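Learning from demonstration with hand-held grippers: do messy tables help or hurt?

Asked in: Robotics > Manipulation > Data

Hi all, I'm trying to reproduce the clutter result from the Prista write-up and I'm a bit stuck. As I read it, they trained the same pick-and-place policy twice, once on tidy tables and once on tables full of everyday stuff, and the messy one did better on objects it had never met. Mine does the opposite! I've got 3,645 demos, all done with hand-held grippers, and the policy gets to the right area and then dithers over soft things. Bags, wrappers, anything floppy. Rigid things are fine. Do I need more data or different data? I've only got until the end of February to sort it and I'd rather not spend every Sunday recording.

Answer 1 (accepted)

I had exactly this at Nirlow last year, so sympathy. More of the same won't fix it. Have a look at how your clutter is spread before you record anything else. My first lot had 12 objects and I just shuffled them about, so the policy had learnt the objects and not much about grasping. When I swapped the set every session the dithering on soft stuff mostly went away (not on clear film, that's still rubbish).

Other things I'd check:

Sync between the two grippers. I was 5 frames out on one side and it looked just like hesitation.

Whether you're dropping the fumbles. I keep a fumble if the person recovers from it, and drop it if they let go and start again.

Whether the background ever changes. Leave the flowers, bottles and cables where they are, and move the table now and then.

A couple of views from our own sessions, box task, wrist camera:
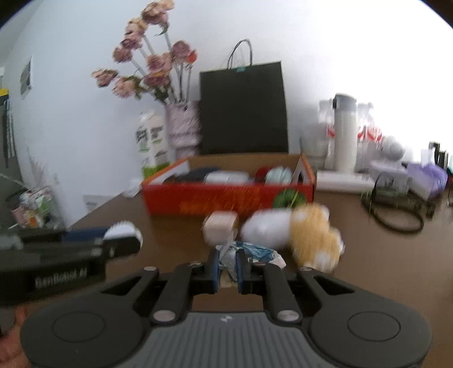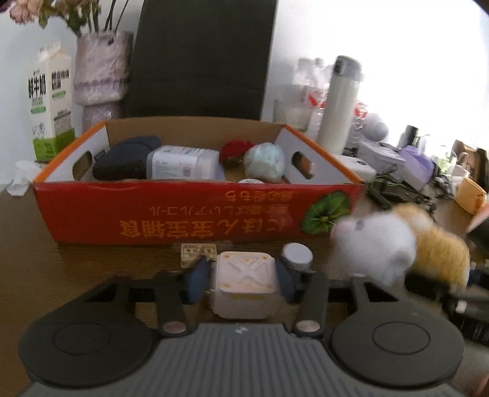
Answer 2

What they said, but also check your finger width calibration. Cao grippers drift if you leave them in a cold car, ask me how I know. On a thin wrapper a small error is the whole grasp.

Answer 3

Not sure the Prista result holds up tbh. We tried it at Rallville with 2 seeds and got one up and one down. Run more seeds before you bin your data.

Comment from the asker

Thanks both, checked the sync and it's off on the left one. Rerunning tonight.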